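Measure the Bypass, Not the Flow

A building water meter gives one number a month, and most property managers treat that number as if it described the building. It describes the meter. Between the two sit the service line, the valves, the risers, the tenants, and a great deal of old pipe that was drawn one way and installed another. My argument is that small and mid-size apartment buildings should stop buying more elaborate whole-building metering and should spend the same money on submeters at three or four known trouble points, read by a person, on paper if necessary.

I have worked on domestic water systems for a long time, mostly in buildings between 20 and 60 units. The case I keep coming back to is a 28-unit building on Barros Street. The owner, Leonilde Paiva, had replaced the utility-side monitoring with a logging unit that recorded flow every minute. She had a year of data and a water bill that had risen in eleven of twelve months. The logger showed a minimum night flow of 123 gallons per hour. That was the finding, and it had been available since the first week. A building of that size, fully occupied, should fall close to zero for at least part of the window between two and four in the morning.

So the logger was right. It was also of little use, because it could say that water was leaving and could not say where. The installer's report ran to many pages and recommended a second logger of the same type, with a finer pulse resolution. Finer resolution would have told her that the building was losing 123 gallons per hour with one more decimal place.

What solved it was a 3/4-inch mechanical meter, bought used and plumbed into the makeup line feeding the hot water recirculation loop. Wellington Trindade put it in over a morning. It turned steadily all night. There was a failed check valve on the loop and a relief line piped directly into a floor drain with no air gap, so the discharge could not be seen or heard from the mechanical room. The fix was a valve and a short length of copper. The direct drain connection was also a code violation, and it had passed at least one inspection.

I don't claim one building proves a rule. But the sequence is typical. In most of the leak surveys I have records for, the total was never in dispute. The location was. Money spent on sharpening the total is money spent on the part of the question already answered.

The usual reply is that modern analytics can infer location from the shape of the flow trace. A toilet flapper leak has one signature, an irrigation valve another, a cooling tower float another. In a single-family house this is partly true. Fixtures are few, events rarely overlap, and a toilet refill looks like a toilet refill. In a building with 28 kitchens the traces pile on top of each other for eighteen hours a day, and the quiet hours contain only the steady losses, which are the ones with the least shape. A constant draw is a flat line. A flat line from a relief valve and a flat line from six running toilets are the same flat line.

Vendors know this. The demonstration data is nearly always from a house, or from an office with two restroom cores. When I asked for a trace from a residential tower with a known leak whose location had been worked out before anyone opened a wall, I was sent a case study with the location described as "confirmed by maintenance staff." Maintenance staff can confirm it without the software. They walk down with a flashlight.

There is a second reply, and it is better. Daiane Meireles, who manages a portfolio larger than any I have worked on, points out that submeters multiply. Each one is a fitting, a possible leak, a pressure drop, and a device that will be wrong in ten years. Four of them per building across a large portfolio is a maintenance program in itself. She is correct about this, and I have seen submeters left in place so long after seizing that they were restricting the line they were meant to watch.

My answer is that they need not be permanent. A spool piece with unions on each side and an isolation valve at each end costs very little. The meter goes in for two weeks, then comes out and goes to the next building. Neusa Peixoto runs her buildings this way with five meters in a milk crate and a wall calendar. She checks each meter against a bucket before it goes back out, which takes ten minutes and is more calibration than most permanent meters get in their working lives.

The choice of trouble points matters more than the quality of the meter. In order of yield, I would list them as follows. First, makeup water to any closed or semi-closed loop: heating, recirculation, chilled water. A closed loop that takes on water every day is not closed, and besides the loss, the fresh oxygen is eating the pipe. Second, irrigation, downstream of the backflow preventer, read once in season and once out. Third, the cold feed to the water heater, compared against the total, which gives a ratio that hardly moves in a healthy building. Fourth, any pool, fountain or cooling tower fill. Individual units come last. Toilets leak in individual units, certainly, but a dye tablet costs a few cents and finds the leak and the location in the same visit.

On the Barros Street building the heater ratio would have caught the fault without the makeup meter, had anyone been taking it. Hot water was running well over half of total use. A normal figure for that kind of occupancy is closer to a third.

A word on cost, because the arguments are usually made without any. The logger installation, with the first year of service, came to $3,910. The used meter, the two unions and the valves came to $270, before labor. Labor was a morning. I would not draw a general ratio from those two numbers, since one buys a service and the other buys brass. But the owner bought the first because it was offered to her as a way to find a leak, and it did not find the leak.

Part of the trouble is who gets to decide. Whole-building monitoring can be bought from a desk. It has a subscription price, a dashboard, and a line in the sustainability report. A spool piece on the makeup line requires someone to know that there is a makeup line, to find it, and to have the authority to drain down for an hour. In many buildings no one on the payroll has been shown the mechanical drawings, and in some the drawings went to the previous owner's lawyer. The dashboard is popular in part because it asks nothing of the building.

I would also question the alarm settings. Most systems ship with a threshold based on a percentage above the trailing average. If the leak was present when the logger was installed, it is in the average. The Barros Street unit never sent an alarm, because by its own reckoning nothing had changed. An absolute threshold on night flow, set from unit count and checked by hand, would have tripped on the first night. The manual for the unit allows this setting. It is on a page after the warranty terms.

Utilities could help and mostly don't. Many already hold hourly reads from their own meters and will release them on request to the account holder, often at no charge. For a first look at night flow, hourly is adequate. A utility that printed the lowest hourly read of the month on each bill, next to the total, would do more for building leakage than any rebate on monitoring hardware that I have come across. It is one more field. The billing engineers I have raised it with agree that it is one more field, and then explain the billing system.

Since the first version of this piece circulated in May, Paraschiva Ursu has written to object that I understate the value of continuous data after a repair. She wants the logger to prove the fix held. I accept that for large buildings and for anything with a history of slab leaks. For the rest, read the main meter at bedtime and again before the first shower. Two readings, subtracted, once a month. If the sweep hand is moving when the building is asleep — and on most meters there is a small triangle or star that turns on very low flow — then there is something to look for. If it is still, go back to bed.

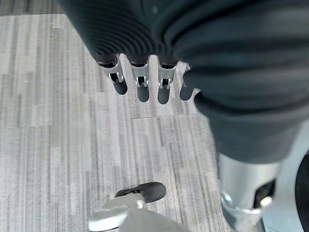 Managers who want to start on this should start with the drawings. Find the makeup line and tag it. Note the pipe size, the valve type, and whether the valve closes fully, because a good number of them won't, and a valve that will not close has to be dealt with before any meter goes near it. Do that in the fall before the heating loop is filled and under pressure, and put the spool piece in during the same drain-down.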